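Anov Grasp Planner, version 3: a review after one season of use

I work in a small lab in Bramwell where two arms share one table. Since February we have run them with the Anov planner, which we bought through Callside. Before that we had our own scripts, written by different people over several years, and I was the one who had to repair them. So I am not neutral: I wanted this software to be good.

Installation was easier than I feared. The guide is 14 pages and I needed most of them. The only serious trouble was the hand-eye calibration for the wrist cameras. The program asks for 20 poses of the calibration board and accepts them all with a green tick, even bad ones. My first result was wrong by the width of a finger pad. I repeated it with poses more tilted to the side, and then it was fine. A warning about poor poses would have saved me an afternoon.

The main job for us is picking small toys from a plastic bin. Here the planner treats the bin walls as real obstacles and not only as a box drawn around the target. You give it the rim height and the wall thickness, and it looks for an approach where the open fingers fit inside. Near a corner it becomes careful, sometimes too careful. With the default margin it refused many grasps which a person would try without thinking. I lowered the margin a little and the refusals became rare.
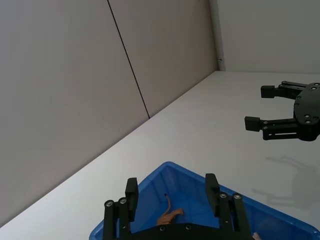 Having two arms in one workspace is where I see the biggest difference from Pevside, the package we tested before. Pevside stops one arm completely while the other is moving. Anov reserves only the space that the moving arm will pass through, so the second one can wait close to the bin. The preview shows both paths in different colours, and you can drag the time slider back and forth. I use this every day.

Perception is the weaker half. Objects with a thin part, such as a long neck or a tail, are often split into two, and the planner then proposes a grasp on the thin part alone. You can join the pieces by hand, but the program forgets this after a restart. Shadows inside a deep-coloured bin also disturb it. More light helped us more than any setting did.

The log files are plain text and easy to search. Support answered my questions politely, but one answer took 14 days.

I would buy it again for the planning. For the perception I would keep my own code a while longer, and we still do.

Posted 9 Jun 2020

Contact us | Copyright 2020 Bramwell Bench Notes | Back to top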